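Keeping the Stiltanine cell in working order: gripper strip-down, cabling and camera re-alignment

Group 3 project report
Author of this section: Kiran Pal

1. Scope

The Stiltanine cell is a single-arm handling cell in the teaching lab. It has a Dostov arm, a two-finger Görtz gripper, a wrist camera and a Vultel controller. The cell was handed to our group in September with a fault sheet listing three open items: the gripper sometimes lost its position reading during a cycle, the fingers did not meet evenly, and the camera offset in the controller no longer matched the mount.

This report covers the work on those items. The handling program itself was written by the previous group and is only mentioned where a fault affected it. Arm joint maintenance was outside the project, and the arm covers were left on throughout.

2. Condition at handover

The logbook showed that the last recorded maintenance was a finger change. No torque values had been written down and no check of the camera had been made afterwards. The controller held a backup from before that change, which we copied before altering anything.

We ran the existing program for 385 cycles without making any adjustment, to get a baseline. Parts were placed by hand in the same pocket each time and the speed was held at 70 per cent. The program stopped with a position fault 8 times. Every stop came while the wrist was turning, and none while the fingers were opening or closing with the wrist still. That pointed to the cabling before the gripper drive, so the cabling was taken first.

3. Safe working

The arm was put in the service pose, the drive power was switched off at the controller and the key was removed. The service pose puts the wrist at chest height with the fingers pointing down, so that the underside of the gripper can be reached without leaning over the table.

The gripper holds its position with the power off. It can be moved by hand only through the release screw, and the fingers must not be forced. Before each power-on one person read the list aloud and the other checked the tools back into the tray. This was slow for the first few sessions but was kept for the whole project.

4. Connectors and cabling

The gripper cable runs down the outside of the arm in a sleeve, passes a clamp at the last joint and then goes into the gripper. The clamp had been fixed with the cable almost straight. At the end of the wrist turn the cable had no slack left and pulled on its plug.

The plugs were checked one at a time. Each was marked with a numbered tag before removal, the pins were looked at under a hand lens, and the plug was pushed home again until the latch closed. One latch did not hold. The plug could be drawn out with light finger pressure, and the pins on one side were marked where it had been sitting at an angle. We replaced the plug shell and kept the pins.

The clamp was then moved along the sleeve to leave a loop. To set the loop size, the wrist was driven by jog through its full 180 degrees in steps, stopping at each step to look for tension at the plug and for contact between the sleeve and the gripper. The first loop was too large and rubbed. It was shortened once and then left.
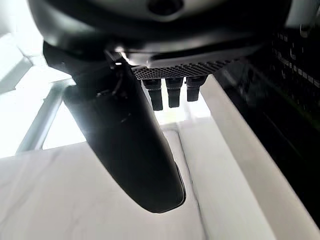 After the clamp was tightened, a strip of paint pen was drawn across the clamp and the sleeve. If the sleeve slips, the two halves of the line will no longer match, and this can be seen without tools. The same marking was put on the clamp screw.

A continuity check was made with the cable disconnected at both ends. A meter was held on each line in turn while the sleeve was flexed by hand at the clamp, at the last joint and at the point where it leaves the arm. No line opened. The check was repeated with the cable connected at the gripper end and the wrist moved by jog, watching the position reading on the controller. The reading stayed steady.

5. Fingers

Each finger is held to its bracket by two screws and located by a pin. The pins were free in their holes, so the finger could be tightened in slightly different places depending on which screw was done up first. This accounted for the uneven closing.

The fingers were removed, wiped and inspected. The pads showed light wear at the tips and were kept. There was old thread-lock in the bracket holes, and this was cleaned out with a hand tap. One bracket had a raised burr beside the pin hole which stopped the finger from sitting flat. It was taken down with a fine stone, and the face was checked with a straight edge.

The order used for refitting was as follows:

Fit the pin and press the finger against the bracket face by hand.
Start both screws and run them down until they just touch.
Close the gripper slowly on the flat gauge block at low force.
Tighten the screw nearest the pin, then the other.
Open, remove the block and close again with nothing between the tips.
Look across the tips from the side with a torch behind them.

On the first attempt light showed at the root of the pads and not at the tips. The left finger was loosened and set again against the block, after which the gap was even by eye. We had no means of measuring it closely enough to quote a figure. A feeler gauge was tried, but the pads are soft and the result changed with how hard the gauge was pushed.

The closing position was then taught again in the controller. The old value had been entered by hand to make up for the uneven fingers, and with them set properly it drove the tips too hard together. The old value is in the logbook in case the fingers are ever put back as they were.

6. Wrist camera

The camera is fixed to the wrist and looks down past the gripper, so part of its view is always taken up by the gripper body and the fingers. This limits the useful area for finding parts. It also gives a simple check on the mount, because the gripper body should appear in the same place every time, whatever the arm is doing.
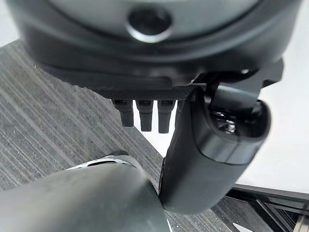 View past the gripper body: textured underside plate, three connectors and finger, with grey striped carpet behind.

A reference view was saved with the gripper body in the picture and a thin outline was drawn over its lower edge on the monitor. With the mount screws at hand tightness the body could be made to shift against this outline by pressing on the camera. With the screws tightened to the value in the mount drawing it could not.

The offset was then worked out again with the printed target. The target was taped to the table, the arm was moved to each of the taught positions and the controller calculated the camera position from the set. The first result was rejected because the window blind was open and two of the views were too bright for the target corners to be found. With the blind down and the lab lights on, all views were accepted. The blind position has been added to the start-up list.

One known weakness remains. Removing a finger means putting a hand next to the camera, and it is easy to knock. We recommend that the outline check is made after any work on the fingers, even when the camera has not been touched.

7. Test after repair

The baseline test was repeated with the same program, speed and number of cycles. There were no position faults. One cycle was stopped by the operator when a part was placed upside down; it was run again and counted once.

The sleeve was inspected at the end. The paint lines matched at the clamp and at the screw. A faint polished patch had appeared on the sleeve near the last joint, in a place that had not been marked before. It may come from the new loop touching the arm cover at one end of the turn. No damage was found, but the patch has been photographed for the logbook and should be looked at again by the next group.

8. Points left open

The replaced plug shell is a different make from the other two, with a stiffer latch. It fits, but a matching one has been asked for.

The locating pins are still loose in the brackets. The refitting order gets round this and does not cure it. New pins, one size up, would need the bracket holes reamed, and the workshop had no free time before the end of term.

The release screw on the gripper has a worn head. Use the long driver from the tray, as the short one slips.

Controller backups from before and after the work are stored on the cell computer under the group number.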